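Perception and Control for Manipulation
Handout 5: Getting a gripper pose out of a marker
31 May 2026

Read this before the lab. You will need the calibration file from Handout 4 and the Brorka package installed and building without errors.

1. What the marker gives you

The detector finds the four corners of a square marker in the image. The side length is known, and so are the camera intrinsics, so the four corners are enough to solve for the pose of the marker in the camera frame. Brorka wraps this step in one call, which returns a rotation, a translation and a reprojection error. Keep the error. Most people throw it away in week one and want it back in week two.

A flat square seen almost face on has two poses that fit nearly equally well. The solver picks one, and on the next frame it may pick the other. In a plot of the rotation this shows up as sudden jumps while the translation stays smooth.

2. From marker to gripper

The marker pose is not the gripper pose. You need the fixed transform from the marker plate to the point between the finger pads, and you multiply on the right:

T_cam_grip = T_cam_marker * T_marker_grip

Groups that multiply in the wrong order get a trajectory that looks fine until the tool turns. Test with a pure rotation first.

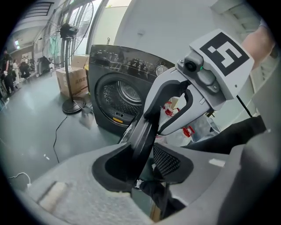 A question in the margin of last year's copy asked whether it would be simpler to drop every frame with a high reprojection error and fit a spline through the rest. It can work for short gaps. At the frame rate we use, a gap of 5 frames is safe to fill. A gap of 20 is not, and the Panasiuk script will refuse it and mark the segment as lost.

3. Filtering

Filter translation and rotation separately. For rotation, work with quaternions and check the sign before averaging: q and -q are the same rotation, and a plain average of the two is zero. The reference log has 650 frames, and the sign changes more than once in it.

Do not tune the filter on the same segment you report. Use the first 70 frames for tuning and leave the rest alone.

4. What to hand in

A plot of the raw and filtered position, all three axes
A plot of the rotation angle between consecutive frames
The list of lost segments as written by the script
Half a page on where the two-pose problem appeared and what you did with it

Upload everything to the Dillton folder for your group. Logs recorded in April use the old Jotden header and have to be converted first; the command is in the readme.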